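4. Evaluation of the Trerkix Card Handling Kit

4.1 Purpose of the evaluation

The previous section described the criteria by which we compare commercial kits for small-object manipulation. In this section we apply these criteria to one product, the Card Handling Kit sold by Trerkix. The kit is offered to laboratories and to small integrators who want to test the insertion and the removal of flat, stiff objects without building their own fixtures. It contains a two-finger gripper, a wrist camera with its mounting plate, a set of card holders, and a software package called Corlow, which records the camera image together with the joint positions of the arm. The arm itself is not part of the kit. We used the same Lambert arm as in Section 3, so that the results of both sections can be compared.

We bought the kit at the normal price in September and received no support from the seller other than the public manual. The manual has a good chapter about the gripper and a very short one about the camera. Some of the settings which we report below are therefore our own choice, and another user may find better ones.

4.2 Installation and calibration

The mounting plate fits the flange of the Lambert arm directly. The fingers are fixed to the gripper by two screws each, and the screws must be tightened in alternation, otherwise the finger sits slightly oblique. This point is missing in the manual. We noticed it only after the first 8 trials, which we discarded and repeated.

Calibration between the camera and the gripper is done by Corlow with a printed pattern. The procedure is simple, but it assumes that the focus of the camera is already correct. If the focus is changed later, the calibration must be done again, and the software gives no warning about this. We recommend that the focus ring be locked with a drop of removable glue before the first calibration.

4.3 Task and protocol

The task consists of removing a membership card from its holder and placing it on the floor of the work cell. The holder is in a fixed position, but its orientation is changed between trials by a rotation of the base. The arm starts from a pose above the holder, moves down until the fingers are near the card, closes on the free edge, and pulls the card out along the direction of the groove. A trial is counted as successful if the card leaves the holder without being dropped and without the holder being moved from its base.

We performed 500 trials with the control policy delivered with the kit and 200 trials with the policy of Sinance, which we trained on our own recordings. The training set for the second policy has 1,857 recorded episodes. The lighting was the ordinary ceiling light of the laboratory, and we did not use any additional lamp. Figure 6 gives a wrist camera view of the card in the holder. 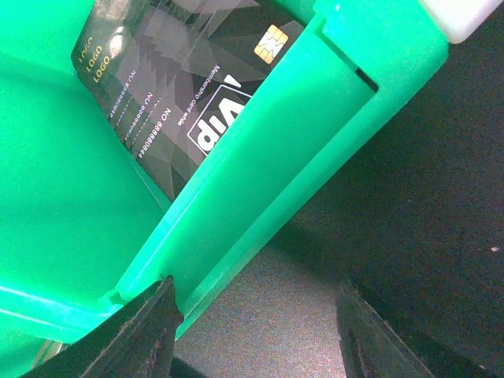
Figure 6. Wrist camera view with the card seated in the green holder. The tips of both gripper fingers are visible at the bottom and are not in contact with the card.

4.4 Observations on the camera view

The view in Figure 6 is useful for the discussion of two properties of the kit. The first is the placement of the camera. Both finger tips are visible together with the card, and the operator or the policy can therefore judge the distance between them directly in the image. In the kits reviewed in Section 3, the camera was mounted further back and one finger was often hidden by the body of the gripper. We consider the placement in the Trerkix kit to be clearly better for this type of task.

The second property concerns the appearance of the objects. The holder is glossy and of a very saturated green, which separates it well from the grey surface beside it. A simple color threshold is enough to find its outline. The card is more difficult. Its background is black with grey polygons, and near the upper edge of the image the reflected light washes out a part of this pattern. The lower edge of the card is hidden behind the rib of the holder. A detector which expects to see all four corners of the card will fail in such a view, and the detector delivered with Corlow is of this kind. The finger tips are also dark, so the contrast between finger and card will be low when they come close to each other.

On the other hand, the printed elements of the card offer good features. The gold contact chip, the white "VIP" logo and the gold lettering stand out from the dark background. The logo appears upside down in the image, and for this reason we had to make our feature matching independent of the rotation. After this change, the position of the card could be estimated from the print alone, without the corners. We do not claim that this solution is general. A card without print, or with a mirror surface, would require a different method.

4.5 Mechanical limits of the holder

The groove of the holder guides the card along one direction only. When the pulling direction deviates from this direction, the friction increases quickly and the holder starts to move with the card. The delivered policy does not correct the direction during the pull. It computes the direction one time, before the fingers close, and then follows it until the end. In the trials where the base had been rotated strongly, this was the most frequent reason for failure.

The policy of Sinance corrects the direction continuously, but it is slower, and it sometimes stops for a moment before closing the fingers. We believe that these stops come from our recordings, in which the human operators also hesitated at this point.

The inner faces of the fingers left small marks on some cards after repeated use. For laboratory tests this is acceptable. A user who intends to handle cards of customers should ask the seller about softer finger covers, which are listed in the catalog but were not available to us.

4.6 Summary of the evaluation

The kit is well suited for research on the removal of cards in a fixed cell, and its camera placement is its strongest point. The detector should be replaced or extended before any serious use, and the manual needs a longer chapter about focus and calibration. We did not test the insertion of cards, which is also advertised by the seller, and we leave it for later work.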